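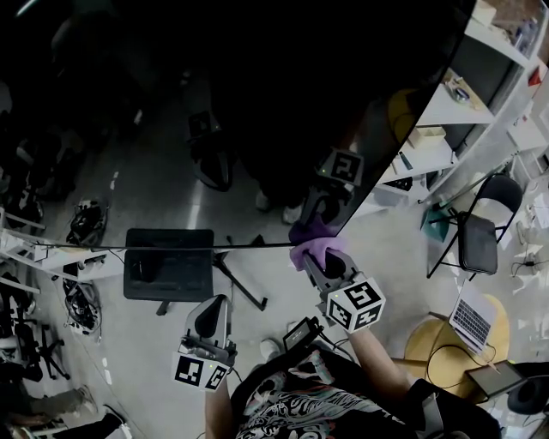 Lower corner of the dark panel, with the lavender cloth.

Metidham rooms: progress to 2018-07-07

Cleaning is further on than it was in May, when the previous report described it as "imminent" and was being generous to itself. The Collet room and the corridor are finished. The Plillberg room is under way, and its dark panel has turned out to be the slowest item in the building. It reflects everything, including the office chair, the shoes of anyone near it and every smear left by the last attempt.

We tried paper towels first. These moved the marks about and added fluff. Cloths are better, so we bought 81 of them, which sounds a lot until you have met the corners.

Spending stands at £2,572, with £122 left under materials. The overspend on floor cleaner reported last time has been put right by buying no more floor cleaner. The grey floor has not complained.

Still to do:
Panel edges in the Plillberg room
Chair bases, all rooms
Skirting in Brarnora, once the boxes have gone to whoever owns them

We expect to need another 6 days and would like to carry the £122 forward. The request form is attached, signed on the second page, as the first has no space for it.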